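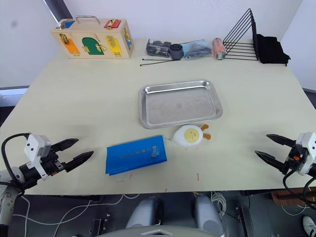 Workroom notebook, Friday, September 9, 2022

Kettle on at eight, heating still off, and I started the day with the pocket problem, which I have been putting off since July if I'm being fair to myself. Quick recap for Sarahí, who was away that week: the pocketed bra we call the Gallegos sits beautifully on the stand and then creeps up on the prosthesis side as soon as the wearer lifts an arm. Two of our fitting ladies said the same thing in different words. One said it "goes for a walk", which I rather liked, so that is what I've been calling it.

My first thought was always the underband, and I still think the underband is part of it. The Hakotero elastic is lovely against the skin, but it gives more than the old one did and I had drafted the band for the old one. I cut a new band 39 mm deep in place of the narrower one, took a little out of the length, and left everything else alone so I'd know what I was looking at. Sewed it up with the usual three-step zigzag. It looked a bit serious, to be truthful, a bit like something my aunt would have worn to chapel, but it lay flat and the hooks lined up.

Then the pocket itself. We have been using the soft Bamo jersey for the back layer, with the opening at the side. I'm now fairly sure the opening is too long. The form can tip forward inside it, and once it tips, the weight pulls on the top of the cup and the strap does the rest. So version B has a shorter opening with a small overlap, like a pillowcase, and a narrow tape across the top edge to stop it stretching. The tape wants easing in gently - I pulled the first one and got a pucker you could have lost a button in. Unpicked it, had a biscuit, did it again with the walking foot. Much better.

Notes on the walking foot while I remember: stitch length up a touch on the jersey, and do not use the blue-tipped needles, they skip. The good ones are in the tin with the tailor's chalk.

Version B went on the stand with the medium form in, and I raised and lowered the strap side by hand 50 times, keeping a tally on the back of an envelope. The band had moved up slightly by the end but the form stayed where it was put. A stand hasn't got shoulders that roll or ribs that breathe, so I'm not getting excited until somebody has worn it to the shops and back.

Swimwear, briefly. The Grulley lining samples came in the post, pattern reference 2342 for the plain and 1151 for the mesh. The plain feels nicer but it holds water terribly. I soaked a square of each in the sink and hung them over the radiator rail, and by lunch the mesh was dry and the plain was still dripping on my shoe. My inclination is mesh for the pocket and plain for the front only, so long as the seam between them doesn't rub. I have put both in a bowl of pool-strength chlorine water on the draining board - PLEASE don't tip it out, whoever is washing up.

Sarahí Ledesma rang after lunch and we talked for far too long about straps. She would like a wider one on the prosthesis side only. I was against it, mostly for looks, but she pointed out that it would hardly show if the padding sat underneath and tapered towards the front, and I've come round to the idea. She is going to draft it and I'll sew it.

To do next week:
Second version B in the larger size, same tape
Ask for more of the firm elastic, the last card is nearly finished
Padded strap once the draft arrives
Chlorine squares out, rinse, pull test, compare with the dry offcuts
Write the pocket opening measurement on the actual pattern piece this time, in pen

Left the machine threaded with ivory.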